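Fruit on a tray instead of in a bowl – anyone else?
Kitchen & Pantry > Storage and Counters
Started by tradar_kitchen, April 2020

tradar_kitchen wrote:
OK so I need opinions, because my household is split down the middle on this.

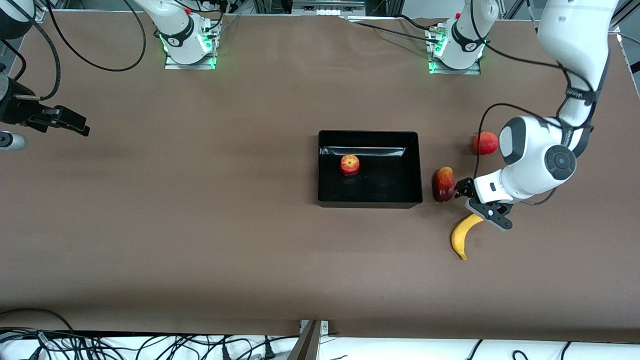 One apple in so far, with another apple, the mango and the banana still out on the brown paper.

We've always had a fruit bowl. Big ceramic thing from my aunt, deep enough to bathe a cat in. Every single time I got to the bottom of it there was something soft and sad down there that had been holding up the rest of the pile. I lost a really nice pear that way last month and I'm still a little mad.

So I'm trying a flat black tray with low sides. Everything sits in one layer, I can see what I've got, and I can grab the thing that needs eating first. The trouble is I can't decide what goes in it. Do you mix it all together? Does the banana get its own spot? My husband says a tray is for drinks and I've ruined the counter. Help!

pantrymoth777 wrote:
Love this. We switched to a tray when we moved and I would never go back. One layer is the whole point. If you have to stack, you bought too much fruit (says the woman who came home with two bags of clementines this week, but still).

I'd keep the banana out of it, though. Bananas and apples together is asking for brown bananas by the weekend.

oldgasrange wrote:
Going to disagree with the whole idea, sorry. A bowl lets air get around the fruit. Put an apple down on a hard flat surface and all the weight is on one spot, and that spot bruises. My mother kept apples in a wire basket in the back hall and they lasted until spring.

Also that tray is shiny. You can see the apple's reflection in it. You're going to be wiping fingerprints off that thing every day of your life.

pantrymoth777 wrote:
@oldgasrange how is an apple in a ceramic bowl not also sitting on a hard surface? With four other apples on top of it?

oldgasrange wrote:
I said wire basket.

pantrymoth777 wrote:
You said bowl. Then you said wire basket.

Pushpa Shakya wrote:
Both of you have a point! I used to do the produce display at a little grocery called Upadhyay, and we had flat trays for anything delicate and baskets for apples and citrus. What we did with the trays was put a folded towel on the bottom. It stops the rolling and it's kinder to the fruit, and then you don't have the fingerprint problem either.

On the mango – tradar, is it ripe? I can see yellow and green along with the red, but the color won't tell you much, some of them stay green in places right to the end. Give it a gentle squeeze near the stem. If it's still hard, put it next to the banana for a couple of days and it'll come along faster. Once it gives a bit, into the fridge.

And the banana has a dark tip already, so I'd eat that one soon no matter where you put it.

tradar_kitchen wrote:
Ooh, a towel, I hadn't thought of that! The rolling is a real thing by the way. I carried the tray to the table with one apple in it and it went clonk from one end to the other like a pinball.

The mango is still pretty firm. So mango and banana together outside the tray, apples inside? That kind of makes two little fruit zones, which my husband is going to have opinions about.

stositz wrote:
Apples should be in the fridge, full stop. They go mealy on the counter. I don't know why people display them like ornaments.

prolley_b wrote:
@stositz because if they're in the fridge my kids don't know they exist. I have tested this. Crisper drawer apples get eaten by me, in June, as applesauce. Apples on the counter are gone by dinner.

I keep 2 or 3 out and the rest in the drawer and just top it up. Works fine with a small tray, and you don't have the mealy problem when they only sit out a day or so.

stositz wrote:
OK that's fair. I live alone and the apples know exactly where I am.

tradar_kitchen wrote:
Prolley, yes, this is what I needed to hear. I was planning on filling the whole tray and it never crossed my mind to keep most of it back.

One more question while I have you all. Do you wash everything before it goes in? I've been washing it as soon as I come in from the store and then letting it dry on paper, but a friend told me I'm making it spoil quicker.

Pushpa Shakya wrote:
Wash right before eating if you can stand to wait. If you can't, make sure it's bone dry, especially around the stem of the apple where the water likes to sit. Berries, never ahead of time. Bananas I don't bother with.

oldgasrange wrote:
Agree with Pushpa on the stems. Still think you should get a wire basket.

pantrymoth777 wrote:
We know.

tradar_kitchen wrote:
Update! Dish towel folded in the bottom, two apples on top of it, nothing rolling. The mango and the banana are over by the bread box, and my husband has started calling that corner "the annex." The ceramic bowl is on top of the fridge holding onions, where it looks pretty good.

Oldgasrange, if I see a wire basket at a yard sale I'll think of you.

oldgasrange wrote:
Get one with feet on it.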